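Charity game bundle raises money for flood-hit towns in Preltarow valley 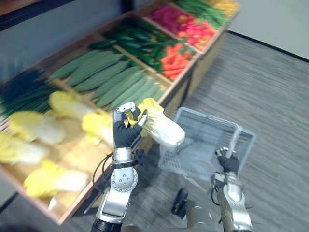 A group of independent game developers has put together a pay-what-you-want bundle to help families affected by the May floods in the Preltarow valley. It went on sale this week and will stay up until midnight on Sun 2 July.

The bundle holds 42 games and costs a minimum of $3. Buyers can pay as much as they like above that, and everything left after payment processing fees goes to the Preltarow Flood Fund, which has been handing out grants for temporary housing, school supplies and repairs.

Fotini Karagiannis, who runs the small studio Furetti, started the project after her parents had to leave their home when the river came over its banks. She asked a few friends in the business if they would donate a game. Within a week she had more offers than she could sort through on her own.

"I thought we would get a handful of short games and put them up for a weekend," Karagiannis said. "People kept writing to me. Some of them have never been near the valley. One studio sent its whole back catalog, and I had to write back and ask them to pick one."

The best-known title in the bundle is Rebane, a hand-drawn platform game about a fox crossing a frozen country to get back to her den. It normally sells for more than the price of the whole bundle and has not been included in a charity sale before. The version on offer is the complete edition, with the extra winter chapter and the soundtrack.

Tritix, a falling-block puzzle game for one or two players, is also part of the package. Its developer, Olanrewaju Danladi, finished a new online mode early so that it could go out with the bundle. Players who already own the game will get the same mode as a free update later in the summer.

"It was close to done anyway, and this was a good reason to stop fiddling with it," Danladi said. He added that the online mode still has a known problem with leaderboard names longer than twelve characters, and that a patch is being tested.

Furetti's own contribution is Night Ferry, a text adventure set on a boat that carries the same passengers back and forth across a lake. It was released two years ago and has been updated for the bundle with larger type, a high-contrast mode and full keyboard controls. Karagiannis said the changes came out of requests from players and had been on her list for months.

The rest of the list is mixed. There are several short narrative games, a pinball table, two racing games, a city builder that is still in early access and a chess variant played on a round board. A handful of the entries are not video games at all. Buyers also get a printable card game, a tabletop adventure for four to six players and a pack of background art that can be used in other people's projects, including commercial ones, as long as the artist is credited.

All of the video games run on Windows. Most also have a Mac version, and a smaller number work on Linux. The store page lists the supported systems next to each title, and Karagiannis advised people to check before buying if there is one particular game they want. None of the downloads use copy protection. Where a developer was able to supply them, keys for other stores will be emailed separately, though these may take a few days to arrive.

Organizers set a first goal of $3,000, which was passed on the opening afternoon. They have not announced a new one. Thodoris Zacharopoulos, who handles grants at the flood fund, said the early money had already been set aside for families in the lower part of the valley, where several streets are still closed.

"The first weeks after a flood, people are very generous," Zacharopoulos said. "Then there is a long stretch when the walls are drying out and the insurance company isn't calling back, and that's when we start to run short. So the timing of this is useful to us."

He said the fund pays suppliers directly where it can, for example when a household needs a water heater or a new electrical panel. Smaller cash grants go to people who have lost income while their workplaces are shut. The fund plans to publish a list of what was spent, with names removed, once the sale has ended and the money has been transferred.

Two live streams are planned alongside the sale. In the first, Evanthia Kyriakidis will try to finish Rebane in one sitting using the dance mat she is known for in the speedrunning world. Her best time with a regular controller is well under two hours, but she said she would be happy to see the ending at all with the mat. Viewers who donate during the stream can vote on which optional areas she has to visit.

The second stream will be a Tritix tournament open to anyone who has bought the bundle. Sign-ups are through the bundle's community page, and matches will be played in the new online mode. Magdalini Athanasiadis, who composed the music for the game, will provide commentary and has written a new track for the final. The winner gets a signed print of the cover art.

Some developers who missed the deadline have asked whether games can still be added. Karagiannis said the list is now fixed, mainly so that everyone who buys gets the same thing, but that she is keeping a record of the offers. A second bundle in the fall is possible if the fund needs it and if someone else is willing to share the work of running it.

People who would prefer to give without buying anything can donate straight to the flood fund through its own site. Refunds on the bundle are available for seven days after purchase, provided none of the keys have been used. Anyone who bought on the first day and did not get a confirmation email should look in their spam folder before contacting the store, which has said a batch of those messages was filtered by mistake.

The games can be claimed at any time once the bundle has been bought, including after the sale closes.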